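Plolen Tabletop Task Pack for Two-Arm Robots

Item no. 334
Maker: Tannous, Istavville
License: single site, 12 months
Price: $700
Renewal: $40 per month after the first year

Plolen is a set of simulated tabletop tasks for teams that program or train two-arm robots. It runs inside the Nidero simulator and needs version 2 or later. The pack includes the scene files, the robot model, the scoring scripts and a printed setup guide.

Tasks are grouped by type: sorting, handover, stacking and tray work. Each can be run as supplied or changed in a plain text settings file. Object color, start position and table height are all in that file. Scoring runs at the end of each attempt and writes one line to a log.

The pack does not include a controller. Buyers connect their own through the Nidero interface. Sample code is supplied for joint control and for gripper open and close. 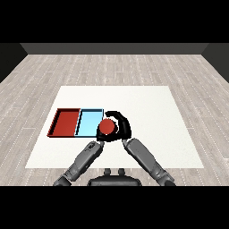
Tray work is the group most buyers start with. The layout is plain on purpose, so that a failed run is easy to trace. The red and blue trays sit side by side with no gap, and a ball held at the right edge of the blue one leaves little room for the fingers. Both arms reach in from the same side of the table, so path planning has to keep them clear of each other. Tray colors can be swapped in the settings file.

Support is by email and is included for the license period. Widad Majali handles setup questions and school pricing. Orders placed before the end of December get the next update at no charge.

Returns are accepted on unopened license keys only.

Page updated 14 September 2021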